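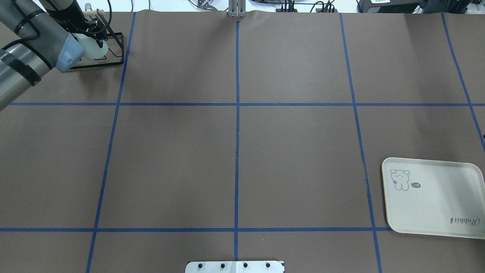
How often are the handpieces at the Rudside office to be sterilized? After every patient, with no exceptions for short visits or exams. 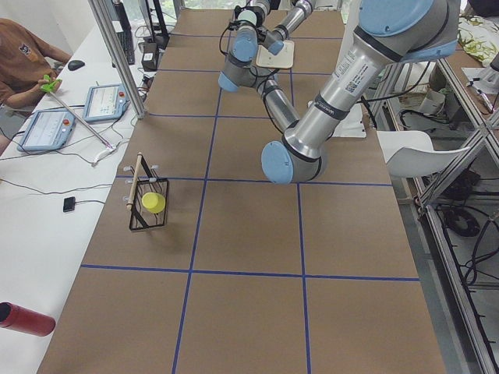

Page 2 of 5

## Minutes – Clinical Operations Meeting, Rudside Dental Office

Month: April
Start: 12:10 p.m.
Present: two dentists, hygiene lead, sterilization lead, front desk lead, office manager (chair)
Apologies: one associate dentist, on clinic duty at Clostholm

### 1. Previous minutes

Accepted with one correction. Item 4 should read "ultrasonic cleaner" where it read "autoclave."

### 2. Handpiece inventory

The sterilization lead reported that the office is short of high-speed handpieces on full hygiene and restorative days. The late-morning load does not finish cooling before the first afternoon patient. Two handpieces are out for turbine replacement and the Clostholm office has none to lend.

Agreed: buy 5 high-speed handpieces of the same coupling type as the current stock. Mixed couplings were discussed and rejected – the adapters have been a source of leaks.

**Action:** office manager to request a quote from Kandov, including turnaround time for turbine repair.

### 3. Sterilization pouches

Current stock of small pouches is 400. The reorder point stays at 200. The large pouches were counted under the wrong item code last month and the count has been redone.

Pouches are to be dated on the plastic side, outside the seal line. Ink on the paper side is not acceptable. Any pouch found torn, damp or undated goes back through the full cycle.

**Action:** sterilization lead to correct the item code in the stock sheet.

### 4. Waterline testing

All 9 treatment units were sampled. Eight were within the limit the office uses. Unit 6 was over and was taken out of service the same afternoon, shocked, flushed and sampled again. The second result is pending. Unit 6 stays closed until it is received in writing.

The hygiene lead asked whether the morning flush is being logged for the units used only part of the week. The log has gaps. From now on the flush is logged for every unit each working day, used or unused.

### 5. Recall scheduling

The front desk lead reported that recall reminders in the Cao scheduling software are going out twice to patients who have both a cleaning and a periodontal maintenance code on file. Clearing the older code stops the second message, but it also removes the visit history from the summary view. Codes are not to be cleared until the vendor replies.

In the meantime the front desk will run the duplicate list before the reminders are released at 4:00 p.m.

**Action:** front desk lead to follow up on the open ticket.

### 6. X-ray sensor sleeves

The new sleeves are too narrow for the size 2 sensor and split at the corner when pulled. The remaining box will be returned. The previous sleeve is back on order.

### 7. Other business

- The compressor filter is due for change. Parts are on the shelf in the mechanical room.
- Emergency drug kit checked; one item replaced before expiration.
- Request for a second curing light in room 3 – held over to the next meeting.

Meeting closed at 12:55 p.m. The next meeting will be held at Clostholm, same start time.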